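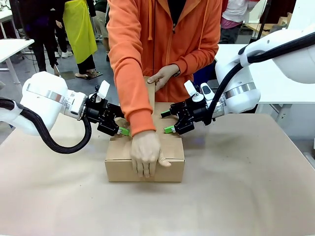
Ticket 2061: Hands in the cell during box resets, station rules and what we changed
March
Posted by the Ultlow cell support desk

What got reported

The ticket came in from the Multach line as "arms stop for no reason during resets." I'll say up front that there was a reason! Every stop in the log was a protective stop, and most of them landed while somebody was squaring up a carton between the two grippers. The controller saw a bit of contact force on a wrist and did what we told it to do. So I've left it as a fault ticket, but really we're talking about how we work at that table.

First things I tried

Restarted the controller, reseated the cables on both arms, ran the wrist checks. All clean. I dropped the speed limit too, and the stops kept coming. Then I pulled the stop log and lined it up with the reset notes, and they matched almost line for line — people were reaching in with the program paused, and paused is where we've all gotten lazy.

Please, please read this part: paused is not stopped. A paused arm is still powered and it will resume the second somebody taps the pendant. The Worley binder has said so since the cell went in, on the page with the coffee ring, and I had to go back and read it myself.

What the rule is now

If your hands are going on the carton, the cell goes to safe hold first. Press hold, wait for the steady light, and say "hands in" loud enough that whoever has the pendant answers you. No answer, no hands. The pendant goes down on its hook and stays there until you call "hands out."

Stay on the long side of the table and work the flaps from there. If the jaws are sitting right up next to the box, back them off before you touch anything. The retract is 800 mm on each side, it's one button, and it takes less time than arguing with me about it. A wrist between a green fingertip pad and a carton wall is exactly what we're trying to avoid.

Hoodie strings get tucked in, and watches come off. I know the watch thing is annoying. I wear one too and I keep forgetting (there's a tray by the door now, use it). Anybody who isn't doing the reset keeps back from the arms, and that goes for me when I'm being nosy.

The settings, for whoever picks this up next

The hold timeout was 3000 ms, which meant the cell could drop back to paused while you were still fighting with a lid. I've taken the timeout out completely, so hold now lasts until someone releases it by hand with the key. Resume speed is capped at 15 percent for the first move after a reset. It looks painfully slow — leave it alone anyway.

I asked the Ranasinghe site how they do it and they already run it this way, key and all, so I borrowed their wording for the laminated card.

Still open

The steady light is hard to see from the far side of the table. I've put in for a second one. Until it's up, go by the voice call.

I also want a look at the contact threshold on the left arm, which trips a little sooner than the right. Do not raise it to get rid of the stops. If you get one with nobody's hands in, write down the time and which arm, and add it to this ticket.

Status: rule in effect, ticket stays open for the light and the threshold.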